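Curtain (room furnishing)
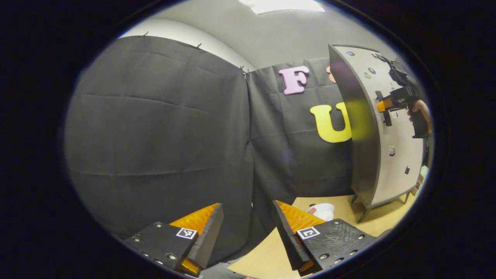
BANBRIDGE, November

Print this article | E-mail this article

A curtain is a length of fabric hung to cover a wall, window or opening. Indoors it is also used to set off part of a room, where it may serve as a plain backdrop for letters or other light decorations.

Hanging. Most curtains run on a rod or track. Small metal clips along the top edge are a common substitute where the panel is to lie close to the wall. Where two panels meet, a clip is usually set at the joint. Fabric that has been stored folded often shows horizontal creases – these may be steamed out or left to drop.

Color. Dark gray is widely chosen for backdrops. Pink and yellow foam letters stand out well against it.

Furniture. A cabinet placed before a curtain hides part of it, and an open door hides more. Cabinets on thin legs leave the lower fabric free to hang. The Uvach handbook, compiled by Serpil Ekinci, advises fixing letters only after the furniture is in place.

Reader comments

Huw Craddock: Clips held our panels fine. The hem dragged, though.

N. Valdovinos: Please add a section on washing.

Nima Amini: Steam from the back – much quicker.

Contact | Copyright Uvach | Back to top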